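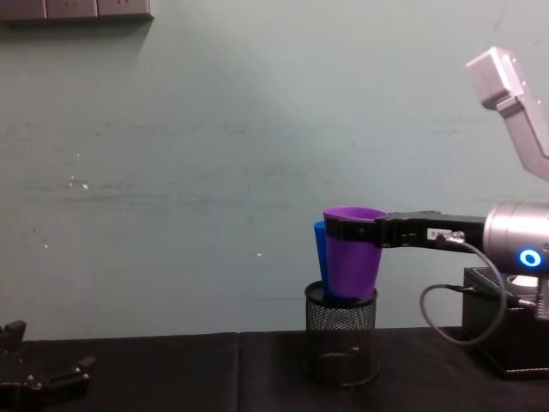 May 18, 2023. Moved to Tarnton with 64 boxes and, so far, no pens. Kirsty says a desk is finished when it has something to write with on it, so mine is nowhere near. The pencil holder, the black mesh one I paid too much for in October, has gone over to plastic cups, a purple one and a blue one behind it. I still like the black cloth. It forgives everything except toast.

The wall is another matter. Scuffs, white flecks, a color Thu calls "dentist." She wants to paint. I want to lie down. A quote came in at 700, so I expect I'll be lying down. 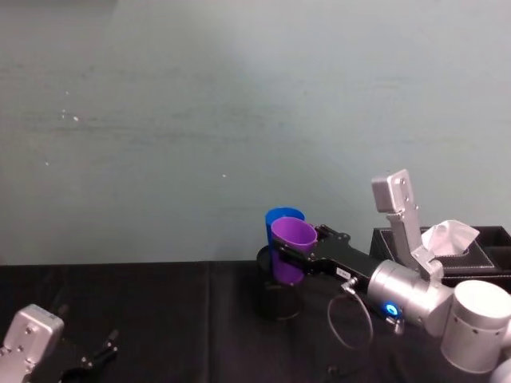 Purple in front, blue behind, dentist throughout.

Pens tomorrow, if I can find the box.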